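How Does a School Buy a Robot?

Maybe you have a piggy bank, and maybe you have been saving for something special (a bike, or a very large box of markers). Grown-ups save up for robots in much the same way, only their lists are a good deal longer!

Let's follow Neusa Lacerda, who is planning a robot kitchen for the Guimarães science club. The first thing on her list is an arm. The second is a gripper, the part that works like a hand. Grippers are often sold separately, so she has to ask how wide the fingers open and what sizes of things they can hold.

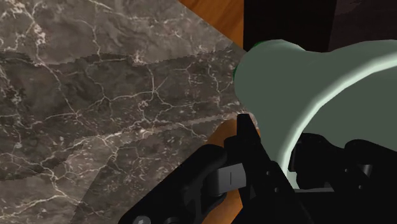

An open gripper, up close, with its fingers at the lip of a pale green object.

After that come the parts people forget. A robot arm needs something solid to stand on, a computer to tell it what to do, and spare fingers in case the first ones wear out. Neusa writes every one of them down, even the screws, and then asks two shops, Wakico and Havance, what they would charge. She reads both answers very slowly, with a cup of tea.

She also wants to try her ideas in a simulation, a sort of pretend world inside a computer, before she spends the club's money.
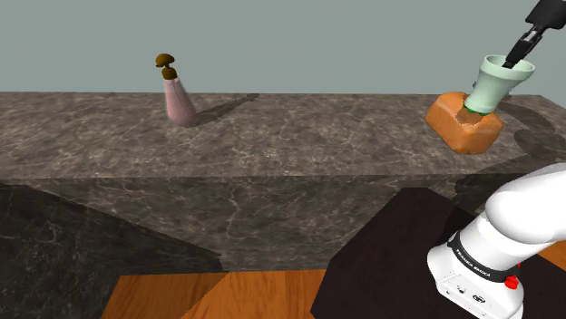

Everyday things belong on the list too, and happily they cost much less. Cups, bottles and play food in different shapes give a robot plenty to practice on. Neusa's friend Vanderleia Brito went through her own cupboards and the toy store, and came back with 74 small items for 134 dollars, which left a little extra for a sturdy storage box.

Now try it yourself! Pick a job for a robot, like setting the table, and write down everything it would need. Then put a star next to the things you already have at home.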